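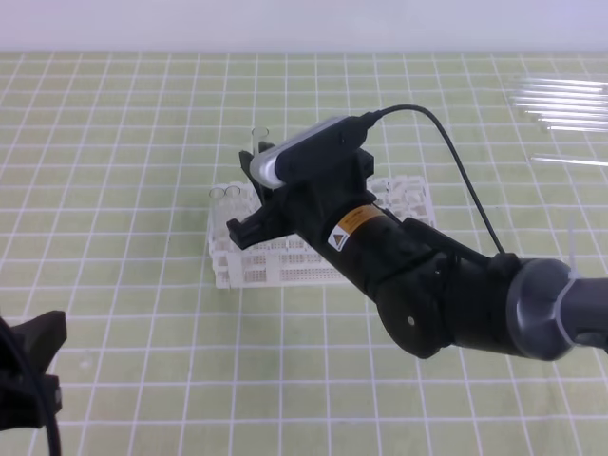
Gerncombe Rella tabletop handling kit: review
29 July 2024

The Rella is sold as a bench kit for small labs that want to automate tube loading without buying a full liquid handling system. Gerncombe supplies the grippers, the wrist camera mount, a printed grid mat and a license for its Stinus control software. The arms are not included. We ran it on two arms we already had, starting in March, with plain glass test tubes and a standard plastic rack.

Setup

Mounting the gripper took one afternoon. The adapter plate fits without shims and the bolts are the right length, which was not the case with the Fernandes kit we used before. Cable management is left to the buyer. Gerncombe includes no clips or sleeves, so plan on zip ties, and leave enough slack in the camera cable for full wrist rotation. Our first routing pulled tight near the joint limit and we had to redo it.

The mat is used for calibration. Stinus reads the line crossings from the wrist camera and solves for the table plane. The routine runs in 2 minutes and needs repeating whenever the mat shifts. The mat has no fixing points, so it does shift. Double-sided tape solved this.

Picking and placing

Clear glass is hard for any camera-based system, and the Rella is no exception. Single tubes lying flat on the mat were found reliably under diffuse light. Tubes lying side by side and touching were a different matter: the software often merged two neighbors into one wide object and closed the fingers across both. Spreading the tubes out by hand fixes it, but that is a step the kit is supposed to remove.

Insertion is better. Over a block of 59 attempts with separated tubes, 2 failed, both with the tube resting on the edge of a rack opening. Stinus detected the first from finger position and retried. It reported the second as a success.

The fingers hold glass securely at the default force and we broke nothing. They are bulky for this job, though. When the rack is partly full, the finger tips come close to tubes already standing in it, so fill order matters. The default order works from the near side to the far side. We reversed it.

Software

Stinus is stable. It logs every grasp with a still from the wrist camera and keeps the last 2,000 entries. Export is CSV only. Two-arm mode works, but the collision margin is fixed at 20 mm and cannot be edited, so one arm spends a lot of time parked while the other is at the rack.

Verdict

Good hardware, adequate software – and documentation that stops at installation. Labs that can present tubes one at a time will get useful work out of it. Those feeding from a loose pile should wait for better segmentation.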